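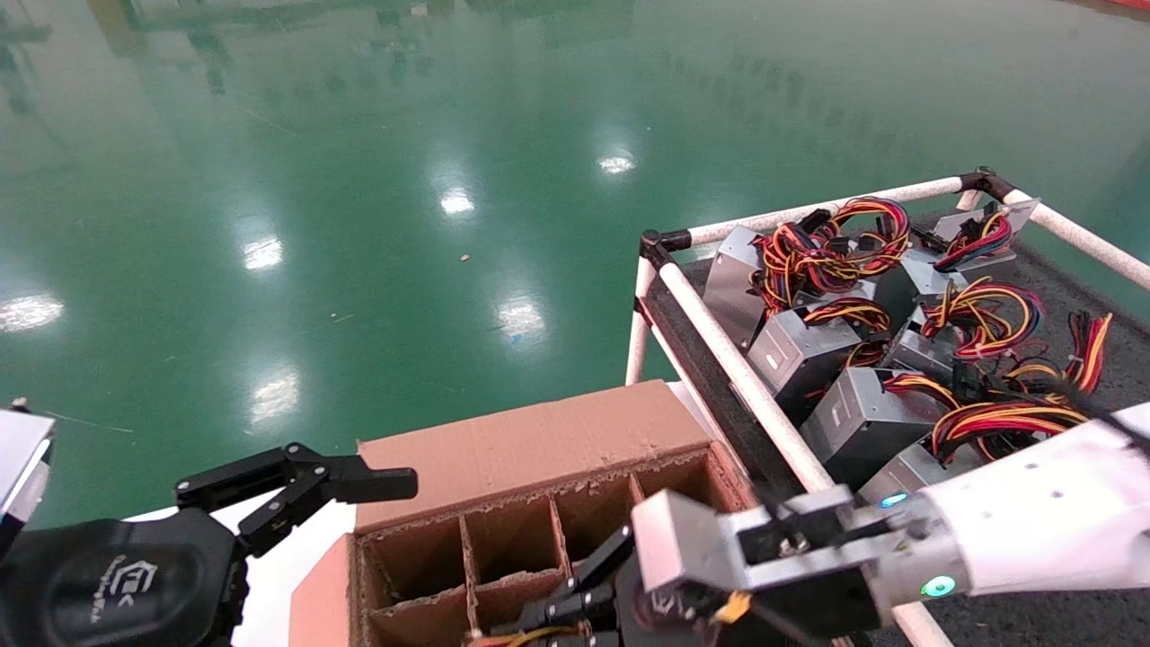

Bought the Senov divider boxes in June, 100 of them flat packed, for shipping pulled power supplies out of our refurb shop. Been through most of the stack now so time for a review. They come as an outer box plus a bundle of divider strips that slot together into a grid. Inside you get rectangular cells with rough corrugated edges, four across the back row, and the tall rear flap stays standing up by itself while you load, very handy when both hands are full of PSU and wires. The top edge of that flap does tear a little. Doesn't matter once its taped but don't expect it to look new for a second trip.

Assembly. First one took me ages, instructions are one drawing the size of a stamp. Start with the long strips, slots facing up, drop the short ones in. After that maybe a minute each. Brijesh does them faster than me and won't shut up about it.

Fit: good for the standard metal units, wires tucked down the side. Anything longer sticks up and the flaps won't close flat. Modular ones with no cable tail rattle, so wad of paper in the bottom. Measure yours before ordering!! The listing gives outside size only, I had to email and ask for the cell size. Reply came next morning, fair enough.

Strength is fine. Double wall would be nicer, these are heavy once full and I tape the bottom seam twice, plus one strip across the other way. Renu dropped a full one off the bench onto the shop floor, corner squashed, dividers bent, all the units tested ok after. Wouldn't want to repeat it.

Compared to the Arnora ones we had before: Arnora dividers were smoother cut and a bit stiffer, but the outer box was thin and two split on us. Also pricier. The Senov strips shed bits of brown fluff when you push them together, so knock the box out upside down before anything with a fan goes in it. I forgot on the first few.

We unload from a white plastic pipe cart with a dark mat in the bed, parked right up against the table. Before the boxes we just stacked things in a tote with bubble wrap between and the cases came out scratched to hell. Mat on the cart stops that at one end, dividers at the other. Scratch complaints have dropped right off, 843 units shipped so far this way and I can remember two emails.

Gripes. No hand holes. Bundle arrived with one short strip missing, they sent a replacment but I'd already cut one from scrap. Print on the side says which end is up and it's wrong, or I'm folding it wrong, Harish says I'm folding it wrong.

Four stars. Would be five with hand holes and inside measurements on the listing. Ordering another 100.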